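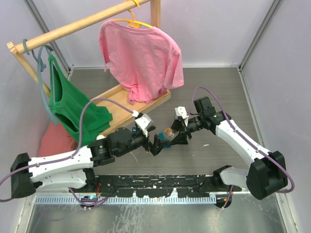
Slower is fine, as long as the two arms agree on who is going first, one early tester wrote under the release notes for Pelletier 3, and that is close to a summary of what changed. The two-arm planner came out Thursday from the small software shop in Clornholm that has been promising it since the spring.

Pelletier sits between a robot's cameras and its motors and decides where each arm should be over the next few seconds. Version 2 planned for the left arm, then planned for the right arm, and then checked whether the two plans ran into each other. They often did. The standard remedy was to throw both away and start over, a process users on the forum came to call "the meeting."

The new release plans for both arms at once and treats the space between the grippers as something to be booked. An arm that wants the middle of the table reserves it, does its business and gives it back. If the other arm is late, the first one holds still instead of backing out and trying a fresh approach. The notes call this "patience" and let you set it in seconds. The default is 6.

Handovers get their own mode. Passing a bottle from one gripper to the other used to need a hand-written script, and the script usually assumed the bottle would be where it was last time. The planner now takes the grasp pose from perception right up until the receiving gripper closes. Clear and half-clear plastic remains a sore point. Depth readings go straight through it, and the notes advise users to "consider a label," advice that has been in every release so far.

The team in Drodham that maintains the test suite ran 2,998 simulated handovers before signing off. It has published the logs but no success rate, on the grounds that the pass criteria were still being argued over when the run finished. The logs are large and the column headings are abbreviated.

Cables are still left out of the collision model. Anyone whose wiring loops over the arms is asked to draw a padded box around it by hand, in a text file, in meters. A proper editor is planned - it was also planned for version 2.

Cloth is not supported. The settings page does have a checkbox for it, grayed out, with a tooltip that reads "soon."

The update is free for current users. Old configuration files will load, with warnings.

Related items
Dradevstead drops its gripper driver, then picks it up again
Calibration without the checkerboard: a progress report
Why your simulator thinks the table is bouncy

Get our robotics software newsletter every Thursday. Unsubscribe whenever you like.

Contact | Copyright, all rights reserved | Back to top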